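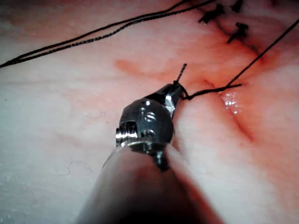
I learned to look after a surgical robot the slow way, which is to say by ruining a perfectly good afternoon of everybody else's. My first week on the Orkel bench I checked the big stuff (joints, brakes, cable covers) and felt very pleased with myself, and then the needle driver started slipping and I had no idea why! So this chapter starts at the far end of the arm, at the few bits of polished steel that do the touching. Take a good look at how much is packed in there: a pivot pin with a ridged end cap, a little round screw head in the housing, and then the pointed jaws with a thin curved needle clamped between them. Black suture wraps around the jaws too, and that's normal working life for this tool. Any play in the pivot or wear on the jaw faces shows up as a needle that turns when you don't want it to, and your lovely motor calibration upstairs won't save you.

Chapter 7
Looking After the Wrist

By Deividas Raudsepp
Wednesday, April 16, 2025

I should tell you how we run things, so the rest of the chapter makes sense. Our cell has two jobs. It sews practice closures, and it gives me something to maintain. Seon-mi Shin sets up the sewing side and I get the tools before and after. We keep one notebook per instrument, a real paper one, and every tool gets pulled at 40 closures whether it's misbehaving or not. I fought that rule at first. Then in February we let one go to 103 to see what would happen, and I spent the next morning picking thread fuzz out of a hinge with a dental brush and a magnifier.

My bench routine goes like this. Wipe the shaft down from the clean end to the dirty end. Open the jaws all the way and look into the hinge under a bright lamp. Brush along the jaw faces, never across them. Close the jaws on a scrap of suture and tug gently, first straight and then from each side. Turn the wrist through its full travel by hand and feel for a gritty patch. If you feel one, stop and clean again before you reach for the oil (I know, the oil is right there, and it's so tempting). The whole thing takes me 12 minutes now. It took Wiroj Thammasiri a good deal longer on his first try and his tool came out cleaner than mine, so don't race.
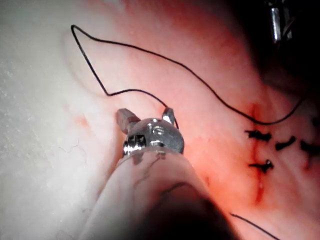

Homing is the part students want to skip, and I get it, it's dull! You park the instrument, zero the wrist, zero the jaws, then do it all over again for the other arm. But think about how close everything gets once you're sewing. The long black thread runs right up to the right-hand prong while the jaws hover just over the tissue, held slightly apart, and part of a second metal instrument comes in from the shadows at the upper right. A small zero error on either side can turn into a scraped surface or two tools bumping. There are dark smudges near the top of the shaft as well, just below the metal tip, and marks like those go in my notebook with a quick sketch so I can tell next time whether they've grown.

We'll get to the homing procedure in 7.2, and I'll give you the torque settings there too, with the one I got wrong crossed out. For now, grab a worn instrument and a lamp and go through the bench routine twice. Write down what you feel in the wrist before you clean it and again after.

Related chapters
Chapter 5: Cables, Pulleys and the Stretch You Can't See
Chapter 6: Setting Up Two Arms Over One Table
Chapter 8: Reading a Fault Log, with Nam-gil Yoo
Chapter 9: Spare Parts and the Julliria Drawer System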